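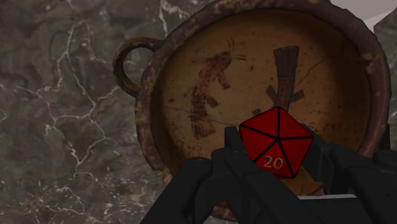
*Wrist view, with the 20 facing the camera.*

I spent most of the past week collecting demonstrations in simulation for the Tosterum project. The task is small: get the red die and the bowl together, starting from a different table layout each time. I drive the arm by hand and save every run, including the bad ones, which go in their own folder.

The target is 600 episodes. I can do some 60 in a day before my driving gets sloppy, and sloppy runs teach the policy to hesitate. I now stop after every 6 and replay them at double speed. Anything with a long pause near the die gets redone.
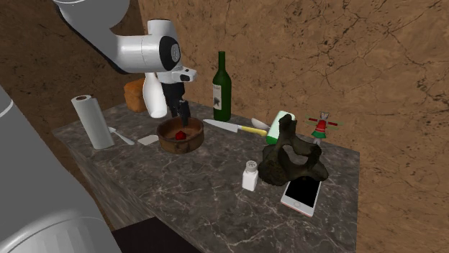
*Fingers down in the bowl, side camera.*

The clutter stays in on purpose – bread, spoons, a phone, the bone. My first set used a bare table, and the policy trained on it got lost when I added three objects.

Next I want to vary the lighting, which has been the same soft setting throughout. Training on the full set should start in April.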